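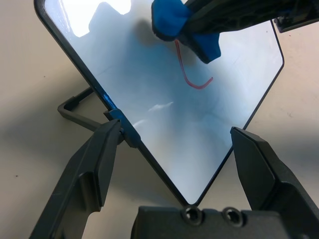
Waltraud Bühler had 11 minutes before the bus and she gave them to the board.

"Wipe it," she said. To the arms, to Closis really, the program that ran them, which had been told to wipe things since November and had opinions. A blue pad. A red line, curled like a J. How hard could it be.

Hard. She had done this at her mother's kitchen door in Furkwood, grocery lists, one swipe with a sleeve. You don't think about it. Closis thought about it. It thought how much to press, and where the red was, and whether the shine from the ceiling was also something to be wiped.

"That's light," she told it. "Leave the light alone."

Giannakopoulos wanted an answer by tonight. Could it do chores, yes or no. Shop floor first, then houses. He'd promised a hotel almost 300 rooms' worth of yes. 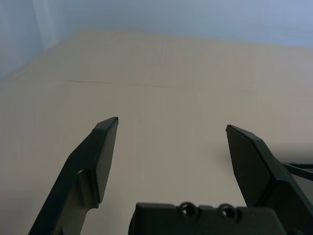 Hadaldale Works - Household Tasks Team

Bare table next. That was the rule, look at the table before you touch the table. Fingers wide open over all that beige. There was a crease off to the left, thin and dark, and Waltraud knew what was coming.

"Dirt?" said the speaker.

"Scratch."

"Dirt that stays?"

She wrote that down. Then crossed it out, then wrote it agian. Her grandmother would of said the same thing, and scrubbed.

Phone buzzing. Giannakopoulos. She let it go.

"Do you want me to draw instead," Closis said. Not really a question, it had no voice for questions.

"Can you draw?"

"I can make work for the other one."

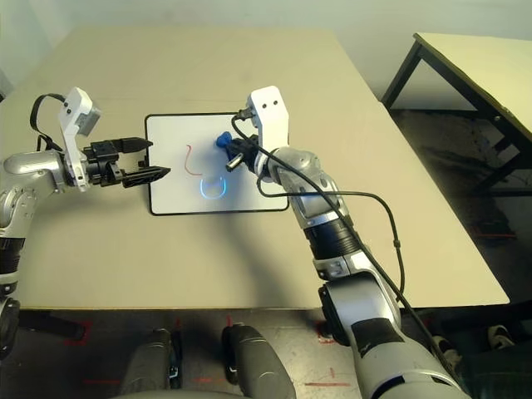

Red mark, blue mark, marker in the right gripper.

Her coat was on one arm by then. Bus gone, probably. A blue curve under the red one, like a cup, or half a smile, she wasn't going to be the person who said smile.

She called him back from the doorway.

"So? Yes or no?"

"It asks what's dirt," she said. "Give me 2 more weeks."

"That's a no."

"My son is 54 inches tall and he's never asked." She put the coat back on the hook and went to find the blue pad.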